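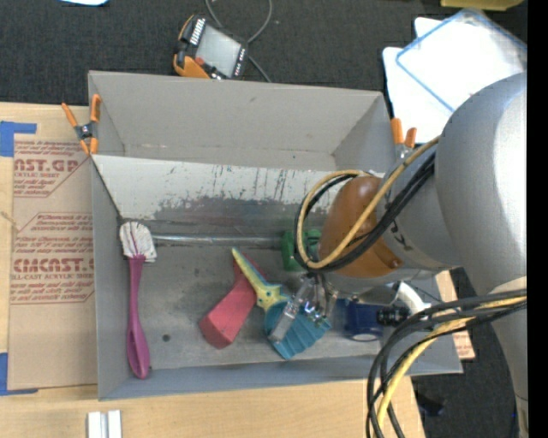 Arm over the gray bin, cables at the wrist and at the front right corner.

Ticket 134 – Bin cell, Zasavside shared workshop
Category: motion / cabling
Priority: medium
Status: open, workaround in place

Symptom
Arm faults on joint 5 following error when reaching into the bin. Fault only occurs on picks in the right half. Controller recovers after a manual reset. First logged Friday on the evening run.

Setup
Arm base to the right of the table. Bin held at both sides with orange-handled spring clamps, the right one close to the arm. Controller software is the Dreruslow build, pick planner is Flulska, both on default settings except for speed. Test items are the usual mix, scrub brush included.

Log
18:10 – Reran the pick list at full speed. Fault at cycle 132.
18:25 – Cut speed by half. Fault again, same joint, later in the list. Speed affects how soon it happens but is not the cause.
18:40 – Powered down, moved joint 5 by hand. No grinding, no play.
18:55 – Jogged the wrist slowly with the bin out of the way. No fault. Put the bin back and repeated. Motor current rises when the lower cable bundle bears on the front right corner.
19:15 – Checked the loop at the wrist. Enough slack there for the full rotation. Left as is.
19:30 – Pulled more slack into the lower bundle and retied it at the Bunnag bracket. Ran nearly 1,000 cycles overnight with no fault.
Next day, 09:20 – Fault came back at cycle 3,874 on the total counter. The tie had slipped and the slack was gone.

Cause
Lower bundle drags on the bin rim when the wrist is rotated and low. Drag is added to the joint 5 load until the error limit trips.

Workaround
Limit joint 5 travel in the planner. Costs a few reachable spots along the right wall. Do not raise the following error limit to hide the fault.

To do
– Replace the cable tie at the bracket with a screw clamp.
– Reroute the lower bundle over the top of the forearm.
– Check the right spring clamp for cable contact at full reach.
– Inspect the jacket on the yellow cable for wear where it passes the corner.
– Remove the travel limit and rerun the full list.

Leave the ticket open until the rerun is done.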